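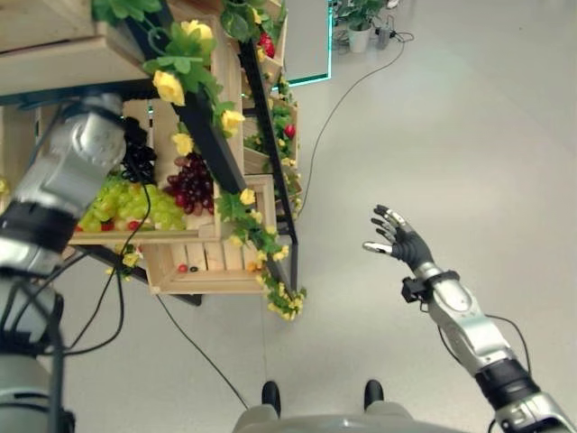

According to the technician at Clornance, most faults on a two-armed robot start in the cables, and we should check those before touching any settings. We took this as the starting point for our maintenance plan.

3.2 Looking after the arms and hands

The robot works at the fruit stand, reaching towards the crates, its five-fingered right hand held open. Our group wrote the daily check and tested it over one term. It has 2 parts.

With the power off, one student follows each cable by hand from the wrist to the elbow and looks for flattened spots. Loops must leave enough slack for the joint to turn fully. Cables on the floor are moved clear of the feet. Then the black joint bands are wiped with a dry cloth.

With the power on, each hand is opened and closed at 70 per cent speed. Any finger that lags is written in the Triltine log. After 1000 cycles the wrist screws are checked again, and at 3000 the hand comes off for cleaning.

In March the right wrist gave a position error every morning. We replaced the connector, which made no difference, and then found the sensor bracket had been refitted at a slight angle. Setting it straight and repeating the zero routine cleared the error. The old connector is in the Varma drawer.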